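Humanoid cell, hand keeps losing its zero on the fridge task

Board: Setup, Service & Repair

kendari_bench wrote:

Hi all, long time reader, not much of a poster. I look after one humanoid cell (full size, two five-fingered hands, a fridge, a long table, a yellow basket, fruit, you get the idea). The job is fruit between the basket and the upper compartment. It ran fine for months and now the right hand drifts. By the end of a session the thumb closes late and the fingers stop a little short of where I tell them to stop. Re-zero it and everything is lovely again, until it isn't.

Head view and side view from the cell:
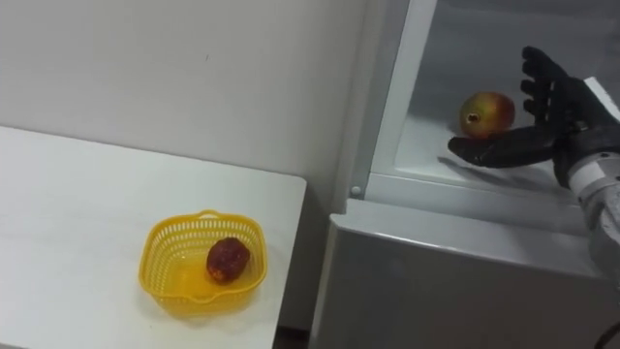
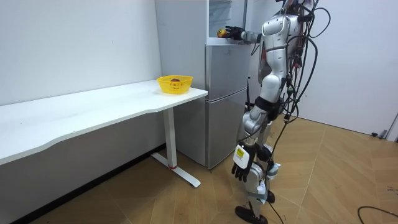
What I've done so far: re-zeroed the hand at least once a day, swapped the hand controller with our spare, checked the wrist bolts, updated firmware (and then rolled it back, which made no difference either way). The last clean stretch was 1429 cycles with no re-zero. Now I'm lucky to get through a morning. Total on this hand is 3692 cycles.

Anybody seen this? I'd really like to avoid shipping the hand back, the last one took forever.

Seo-ah Pyo

dukurdale_ross wrote:

Cables. It's nearly always cables! What does your harness do when the shoulder comes up to fridge height? If the bundle hangs from the back and shoulders with no fixed point near the elbow, then every time the arm reaches forward it's pulling on whatever is the weakest thing down the line, and on these hands that's the encoder connector at the wrist. It doesn't unplug, it just gets a tiny bit loose and you lose counts.

Try this. Power down, put the arm up at shoulder height by hand, and see how much slack you have left between the last tie and the wrist. If you can pluck it like a guitar string, there's your problem.

Ross Tennant

tlobo wrote:

Going to disagree with Ross a bit (sorry Ross). Lost counts usually show up as jumps. What she's describing is a slow drift that gets worse over a session, and to me that says tendon stretch or a warm actuator. We service our hands at 3000 cycles no matter how they feel, and 3692 is well past that. Pull the back cover and check the thumb tendon tension before you go re-routing an entire harness.

Also, what are you zeroing against? If it's the mechanical stop, how hard does it push? We had one that was pushing so hard during homing that it was stretching its own tendons. Every re-zero made the next one worse.

Tiago

dukurdale_ross wrote:

No offense taken, but I've seen slow drift from a connector more than once. You drop one or two counts per reach and it adds up. It only looks like a jump if you're logging fast enough to catch it. What's your log rate, Seo-ah?

kendari_bench wrote:

Log rate is embarrassing, once per cycle. I'll turn it up.

Zeroing is against the mechanical stop, yes, with whatever force came as the default. I never touched it. Tiago, where do you set yours?

And Ross, I did the guitar string test over lunch. There's some slack but less than I'd like, and with the arm all the way forward it gets pretty snug. I honestly can't tell you if it was like that when we installed it. I have a feeling somebody tidied it up in September with a bag of zip ties and a lot of enthusiasm (it may have been me).

tlobo wrote:

Half the default. Then run homing a few times in a row and compare the readings. If they agree with each other, you're good. If they creep, go up a little.

malsoon_w wrote:

Jumping in as somebody who has fixed both of these on the same robot in the same week, so please stop arguing, you two :)

Do the connector first. It takes ten minutes and you don't need to open the hand. Unplug it, look at the pins with a loupe, plug it back in until it clicks, then put a tie point on the forearm so the wrist end has a soft loop that never goes tight. Leave the loop bigger than you think, you want it to survive the wrist rolling palm up, which eats more cable than the reach does. Use hook and loop there. Zip ties on a moving joint are how I ended up buying a new harness.

Then tension. Mark the tendon spool with a paint pen before you touch anything! I once forgot and spent a whole afternoon getting a thumb back to where it started.

One more thing, do you re-zero with the hand cold or after a few cycles? We always run a warmup first, open and close in free air, then zero. Before we did that our numbers wandered all over the place.

Mal-soon Wang

kendari_bench wrote:

Cold, always cold, first thing when I come in. Oh boy.

OK, plan for tomorrow: loupe on the connector, forearm tie point, log rate up. No hand surgery until I see what the fast log says.

soyul_k wrote:

Small thing from the cheap seats. Whatever you do, change one thing at a time. If you fix the cable and halve the homing force and add a warmup all on the same morning, you'll never know which one it was, and it'll come back when you've forgotten all three.

Also we run the Vello strain clips on the forearm and I like them, though the medium size is useless if your bundle is thick. Get the large.

So-yul Koo

dukurdale_ross wrote:

Normally I'd agree, but if she needs the cell running I'd do the cable and the warmup together. They're both free and neither one can hurt.

soyul_k wrote:

Free until it comes back! But fine, it's her cell.

kendari_bench wrote:

Update, and it's a bit of a split decision. I went with So-yul's one at a time, mostly out of stubbornness.

Connector: two pins on the wrist side looked dull compared to the others. Cleaned and reseated, put in a tie point, left a fat loop. With the faster log I can see that the little steps Ross was talking about are gone. They were there the evening before, I checked, right when the arm reached full extension.

But there's still a drift! Much smaller and smooth, so Tiago isn't off the hook. It settles down once the hand has been moving for a while. Warmup is next, then homing force. The large clips are on order.

tlobo wrote:

Smooth and it settles? That's warmup. I'd still look at that thumb tendon at your next service, which according to me was 692 cycles ago.

malsoon_w wrote:

Paint pen!!

kendari_bench wrote:

Paint pen is already in the drawer. I'll post the log once the warmup has had a full day on its own.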